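Section 4: Comparing finger pads on the handheld gripper

You've got the gripper built and the camera talking to your laptop (if you don't, go back to Section 3, I'll wait). Now comes the part I like best, which is swapping pads and seeing what each set can and can't hold on to. I wrote this up in April after running the whole comparison twice, once badly. The first time I changed the pads and the camera angle in the same afternoon and ended up with numbers that meant nothing at all. Please change one thing at a time!

What you need

The gripper, fully assembled
Both pad sets: the Rolholm textured ones and the Zavia smooth ones
A small screwdriver that fits the finger screws
Painter's tape
A tray or shallow box to drop things into
A few small, annoying objects
The score sheet from the back of this guide

4.1 Fitting the pads

1. Open the fingers all the way and let go of the trigger. If they creep back in on their own, the return spring is hooked on the wrong post. See 2.6.

2. Back out the screw at the base of each finger. You don't need to take it all the way out, just far enough that the finger wiggles.

3. Slide the old pad off from the tip. The Rolholm pads are snug and I usually have to rock them a bit. Don't pry with the screwdriver. I did, and I now own a pad with a notch in it.

4. Push the new pad on until it stops. The texture should face the other finger.

5. Tighten both screws by hand, then close the fingers slowly and look at them from the front. The tips should meet along their whole width. If one side touches first, loosen that finger, squeeze the trigger so the two fingers line each other up, and tighten again while you're still squeezing.

Note: Daiane Andrade likes a dab of thread glue on these screws. I leave it off during a comparison and put it on once I've picked my pads for good.

4.2 Setting up the pick area

You can do this on a lab bench, but I'd push you to try at least one round on something soft and shiny too. A hard flat table makes every pad look good. On a surface that gives, the fingertips sink in a little before they close, and that's where the differences start to show. Glare is worth having as well, because it gives the camera a hard time and you'll find out early if your exposure is off.

6. Put the tray down where you can reach it without twisting your wrist.

7. Place your objects in front of the tray, close together. Touching is fine, overlapping is better. 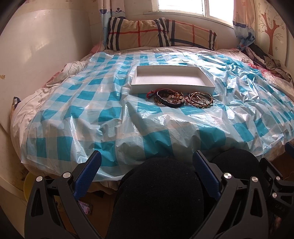
8. Start the recorder and check the preview. You want both fingertips, the tray and the objects in view at once. The bottom of the picture will be mostly gripper, and that's normal with the camera mounted this close.

9. Lock the exposure. In the Tritari app it's the little padlock on the left. If you leave it on auto, the picture will pump brighter and darker every time you move toward a window, and the tracking gets lost. I spent an entire evening blaming the pads for this one.

Caution: keep loose sleeves and your other hand out of the fingers while you work. It's a light spring but it does pinch.

4.3 Running the picks

10. Do 40 picks per pad set, moving one object into the tray each time. When the pile runs out, tip everything back in front of the tray and keep going. Don't arrange it nicely.

11. Come in from above, slowly, and close the fingers before you lift. It sounds obvious, but by pick 30 you'll be scooping.

12. Mark each one as clean, slipped or missed. Slipped means you had it and lost it before the tray. If you drag a second object along with the first, write "double" next to the score. I count those as clean, Padmavathi Panicker counts them as missed, and we've agreed to keep the note so either of us can redo the math.

13. Save the recording, swap pads (4.1 again), and repeat with the same objects and the same light.

What I got

With the Zavia smooth pads I had 19 slips, nearly all of them on thin rigid things that rolled between the fingers as I lifted. With the Rolholm textured pads I had 2. That's a big gap, and it held up when Emerson Coutinho ran the same round in Bragança with his own pair. The smooth pads did feel nicer on cord and anything braided (less snagging on the way out), so don't throw them away if that's mostly what you handle.

4.4 If something looks wrong

The fingers close but the object shoots out sideways: tips aren't parallel, go back to step 5.

The tracking jumps when you get close to the surface: a big shiny patch is filling the view. Drop the exposure one notch and come in from a different side.

The pads feel slick after a long session: wipe them with a damp cloth and let them dry. No alcohol on the Rolholm ones, it turns the texture gummy.

The trigger feels gritty: a bit of lint in the slide. A puff of air gets it out.

The pads wear, too. I swap mine at 3,000 picks, but check the tips now and then, and if the texture has gone flat at the very end, change them sooner. Keep both worn pads together in a bag with the date on it. Section 5 covers moving the same pads over to the arm.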